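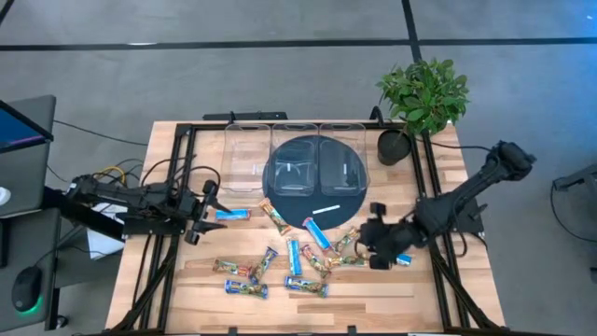 Sumeya Zeleke starts her first recording at eight in the morning and stops when she has 21 good ones. Each takes a couple of minutes. She steers both arms by hand, picks up a snack bar, puts it in one of the clear bins and goes on to the next.

The company, Tamiru, wants arms that can sort small packaged goods without being programmed for each one. For that it needs examples, and people have to make them. By January the team had 696 recordings of the snack bar task. The target is 4000.

"Wrappers are harder than boxes," says Fuad Kahsay, who trains the model. "They bend, they shine, and they lie on top of each other. If every bar starts in the same place, the model learns the place and ignores the bar."

So the bars are scattered again before each run. Zeleke used to lay them out neatly and was told to stop. She now drops them from a box.

Mistakes are sorted too. A bar that slips and is picked up again stays in the set, as Kahsay wants the model to see a recovery. A run where the arms knock into each other is thrown out. Lemlem Seyoum checks every recording the same afternoon and sends back the ones she doubts.

The first model, trained on the early recordings, could manage 2 bars before it stalled. The next one is due to start training once Seyoum has cleared her backlog.

14 comments · 38 shares

We use cookies to improve your visit. Accept all | Manage settings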